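Candetstead Allotment Diaries: about this collection

Hello, and thank you for stopping by! The collection holds 3,767 diary entries written by plot holders on the Candetstead allotments, typed up from the original notebooks by Priya Haddad and Oi-ling Poon (with a lot of tea and the odd argument over somebody's handwriting).

What you get

One file, entries.csv, with a row for each entry. The columns are date, plot, writer, weather and text. Spelling has been left just as the gardeners had it, so you will meet "tomatos" and "collyflower" fairly often, and we have grown rather fond of both. Where a word couldn't be read we put [unclear].

Gaps to know about

The notebook for plot 34 is missing its August pages, and 452 entries have no weather at all. Please don't fill these in from the entries next door, as people were often a day or two behind with their writing.

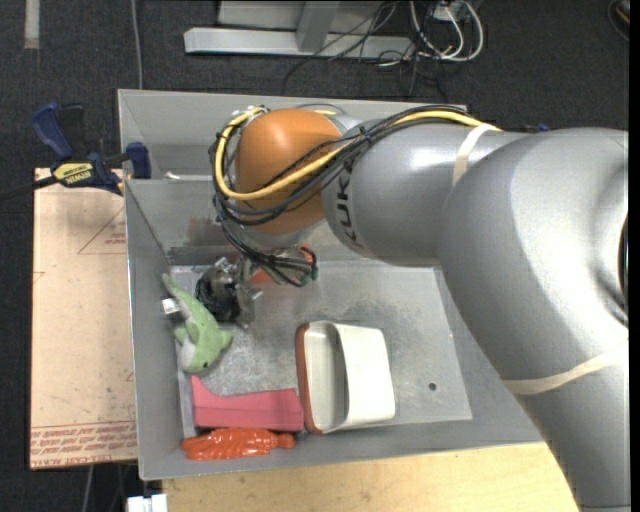
Using it

You are welcome to copy, share and quote from the diaries, and we'd love to hear what you make of them. Do please credit the plot holders as well as us. Corrections go to Wendell Sorensen, who keeps the master copy and is very patient about commas.

Last updated 16 Oct 2024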